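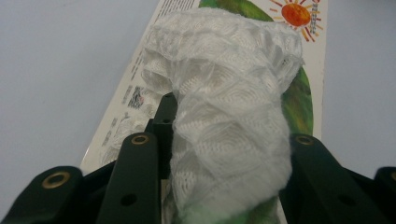 One reader of the August version of this page wrote in to ask why soft items need so many more takes than boxes or cups. A box can be picked up in a few ways. Cloth folds differently each time, and the model has to meet many of those shapes before it copes with a new one.

Recording cloth pickups with the Kalmont hand gripper

Before you start, wipe the tabletop and open a new session in Grondex. Name it after the item, then the table.

1. Drop the cloth from a hand's height. Don't arrange it.
2. Start the take with the fingers open and the cloth in view.
3. Close on a raised fold and pause -- two seconds is enough.
4. Lift, carry, release, stop the take.

Change what lies under the cloth every 20 takes. Printed pages are good for this, as thin lace lets some color through.

Keep failed grasps, but tag them "miss". Our lace set at Certhorpe has 283 takes, misses included. Upload before you switch items.

Last updated 10 September 2018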